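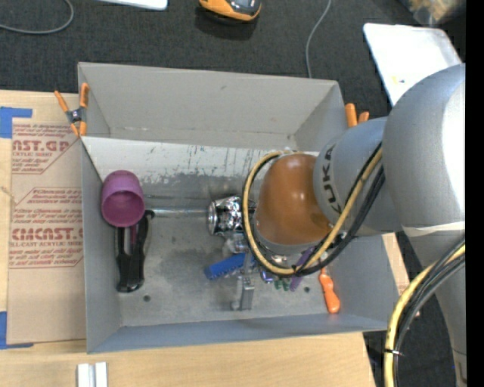 Most of my month has gone into collecting grasp attempts for a picking model, and I want to write down how the numbers came out before I forget the details. The setup is a KUKA arm working over a gray bin, and the bin is held by spring clamps. I put the clamps on in November after I found the bin had crept over during a long run, which spoiled the labels for 80 attempts. What goes in the bin is mixed household stuff: a purple cup, a blue brush-like thing, shiny metal parts, kitchen tools with black handles. I pick things that look different from each other and then let them pile up however they land.

The total so far is 3,587 attempts. Each one is saved as a picture from the fixed camera, the pose the arm was sent to, and a yes or no for whether the object came up. The yes or no is worked out from the finger position, and it is wrong more often than I would like. Thin handles are the worst. The fingers close almost all the way and the script decides they are empty.

Mudassar Sial went through 300 of them by hand and found 16 with the wrong label. I can live with that for training, but I am checking the whole test set by eye.

Chrome is the other problem. The model likes to aim at a reflection instead of the part itself. Danish Tarar thinks we should turn the lights down. I would sooner keep them as they are and add more shiny objects, and that is what I am doing for now.

I swap objects between batches and write down what went in and what came out. I skipped this for the first few batches, so I can't say which objects those attempts belong to without opening the pictures. They are still in the training set.

Next up is a bigger share of clutter near the walls. The arm has to come in at a steeper angle there, and the model has seen very little of it. I also need to write a better check for thin handles, probably using a second picture taken after the lift.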